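Cuaderno de laboratorio, restos cerámicos y sedimento. Lunes, 8:40

Sigo con el material de la necrópolis de Evangelista, sector norte. Quedaban sin cribar las bolsas del relleno inferior de la fosa 4. Flotación en columna con malla de 0,5 mm; la fracción gruesa va a bandeja y se seca a temperatura ambiente, sin estufa. La bomba pierde presión al pasar de media hora. Apuntado en la hoja de mantenimiento.

Fracción ligera: carbones pequeños, raicillas actuales, alguna semilla carbonizada sin clasificar. Separo los carbones mayores en papel de aluminio para una posible datación. No tocar con pinzas de plástico.

Fracción pesada: 9 fragmentos de cerámica común a torno, pasta anaranjada con desgrasante de cuarzo fino. Dos pegan entre sí por fractura antigua (borde y arranque de asa). Peso del conjunto, 75 g. Siglado con tinta sobre capa de Ekideck al 10 %; en los bordes porosos hubo que dar segunda mano.

Sigue el problema de las sales. La conductividad del agua de lavado del lote de ayer da 800 µS/cm después del tercer baño, demasiado alta para consolidar. Cambio a agua desionizada y mido otra vez por la tarde. Hasta entonces, nada de Rimix sobre estas piezas.

Base de datos: el módulo de Clorkent duplica la unidad estratigráfica cuando se importa desde hoja de cálculo. Corregido a mano en la fosa 4. Las demás fosas están sin revisar. 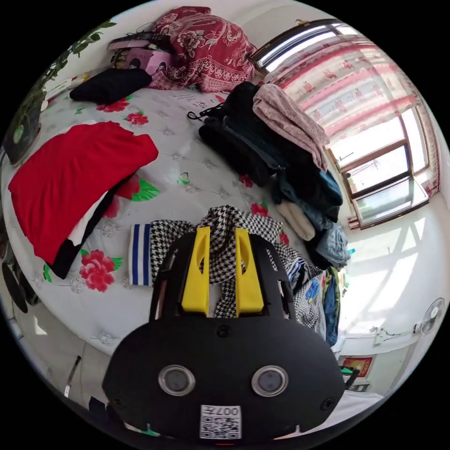 ¿Se puede fechar el relleno inferior solo con la cerámica? Con estos fragmentos sale una horquilla demasiado amplia: el borde es de un tipo que perdura mucho y no hay barniz ni decoración que ayude a cerrarla. Hace falta el carbono, a ser posible sobre semilla y no sobre madera, por el efecto de madera vieja.

16:15. Segunda lectura de conductividad: baja, pero todavía no es estable. Las piezas se quedan en el baño hasta mañana. Etiquetas de las bandejas repasadas a lápiz. Pendiente: pedir malla de 0,25 y pesar la fracción ligera en seco.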